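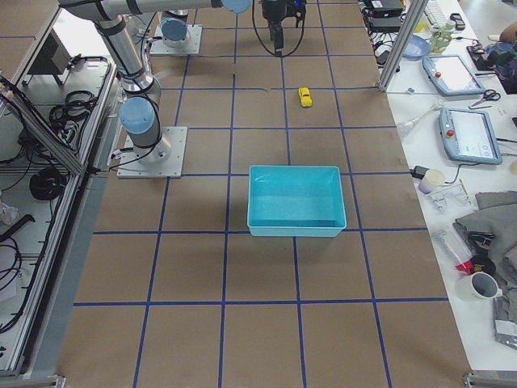
Figure 4. Covered table with taped grid and shallow bin.

Section 4: Preparing and Marking the Work Table

The Sodach modular table must be covered and marked before the sorting season opens in November. Staff at the Stimard and Lastosov sites follow the same procedure. Tables on loan to the Khalaf annex are marked by the receiving department.

4.1 Covering the table

1. Lock all casters and confirm that the top does not rock.
2. Wipe the top with a damp cloth and let it dry fully.
3. Unroll the cover paper along the long side. Each roll is 1300 mm wide and should overhang both edges.
4. Fold the overhang under the table and fasten it at the corners first, then along the sides.
5. Smooth the paper from the center outward. Replace any sheet that has torn.

CAUTION: Do not staple through the paper into the table top. Staple holes void the surface warranty.

4.2 Laying out the grid

1. Mark the tape positions in pencil on both long edges, then on both short edges.
2. Start at the edge nearest the aisle. Run each strip in one piece to the far edge, pressing lightly.
3. Lay the cross strips in the same manner – do not stretch the tape, as it will shrink back and lift.
4. Press all crossings firmly with the flat of the hand.
5. Write the table number on the underside of the overhang and enter it on Form 101.

NOTE: Small differences in cell size do not affect sorting. Strips need not be laid again unless a cell can no longer be told from its neighbor.

4.3 Inspection and repair

Inspect the grid at the start of each shift and after every 3000 items sorted, whichever comes first. 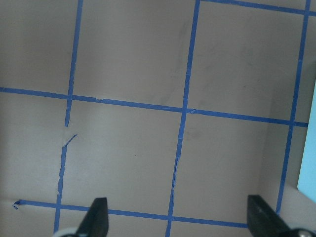
Figure 5. Torn strip with a lifted piece of tape.

1. Cut away the lifted tape with blunt-tip scissors. Do not pull it.
2. Lay a new piece over the gap, overlapping sound tape by 8 mm at each end.
3. Leave smudges and light scuffs as they are. Cleaning fluid weakens the adhesive.
4. Record the repair on Form 101.

If a table needs over 8 repairs in one month, remove the tape and repeat Section 4.2 in full.

Section revised 11th January.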